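Bovthorpe office clears its storage room, finds the floor

BOVTHORPE – The storage room at Marneo's office on the third floor of the old Noh building has been emptied for the first time since the company moved in, a job that was put down in the calendar as "quick tidy, bring gloves" and took most of December.

Marneo makes booking software for small theaters and has 20 people on staff. It also has, or had until last month, a windowless room of 300 square feet into which everything bulky, unlabeled or sentimental had been pushed. The door opened inward, which was fine for the first year. After that it opened part of the way, and by fall staff were going in sideways with a phone for a flashlight.

The push to do something came from the landlord, who wrote to every tenant offering $600 off the January rent to any of them willing to give back unused storage. Marneo replied within the hour. Then somebody went and looked at the room.

"I said yes before I checked," said Man-sik Wang, the office manager. "I would still say yes. I'd just say it for February."

The first few days went on paper. The company had kept printed manuals for a ticket printer it stopped supporting long ago, along with boxes of brochures carrying an old phone number. Those went out by the cartload. Next were the cables, which the staff had agreed in advance would be sorted by type and were in the end sorted by whether anyone could get them apart.

After that came the large soft things, and here progress slowed. Years of trade shows had left the room with drapes, covers, table skirts and padded wraps, most of it black, folded by tired people at the end of a long day and never opened again. A hard box can be stacked and has a side to write on. Fabric slumps, and it has no corners to grab. Several pieces had been rolled around other pieces, so that a person who thought they were pulling out one item got three and a pole.

The office settled on a method. Each bundle was to be lifted clear, carried into the main work area, where the walls are white and a person can see what they are holding, and then looked over by at least two people before anyone was allowed to say "keep." 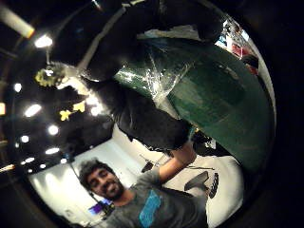

Going up: a bundle of black material with a green section, still partly in clear plastic, gets a hand from below.

Opinions differ on the overhead carry. Its fans say it keeps the fabric off the carpet and gets it past the desks without sweeping anyone's coffee onto a keyboard. Its critics point out that the person underneath can't see where they are going, and that the office chairs have never once moved out of the way by themselves. A rule was brought in early in the second week that chairs had to be pushed under desks before any lift. It was followed for a morning.

Plastic wrap turned out to be a topic of its own. Marneo's past packers had been generous with it in some places and had run out in others, so that many items were sealed tight at one end and wide open at the other. Wang bought a pair of safety cutters for the job and lost them in the first pile. They were found in the last one.

Everything that left the room was put into one of four groups: keep, give away, recycle, and a fourth that began as "ask someone" and grew faster than the other three. Near the end of the month it was taking up most of the meeting room, and a client call had to be held in the kitchen. Wang closed the group at noon the next day by sending one message to the whole staff, saying that anything unclaimed by 5 p.m. would be considered unloved. Two people claimed the same folding table. They now share it, under terms neither would discuss.

Most of the usable fabric is going to the Prollon, the small community playhouse on the other side of the river, which said it would take anything dark and heavy and had no questions about where it had been. The playhouse uses drapes to mask the sides of its stage and has been making do with bedsheets. A first load went over in the back of a station wagon, and a second is waiting for a dry day.

The green items caused the only real debate. Green was the company color until a redesign, and a few longtime staff wanted something kept for the wall. Others felt the wall had done nothing to deserve it. A vote was held and came out even, so the matter has been passed to the spring staff meeting, and the items in question are being kept in the meantime behind the copier.

The landlord came by to look at the empty room and measured it twice. Marneo gets its rent reduction starting with the next bill. The room will be split down the middle and rented to the dental office next door, which plans to use its half for boxes.

Staff who are missing a gray umbrella, a left snow boot or the charger for a label maker should see Wang before the end of the week. The label maker itself has not been found.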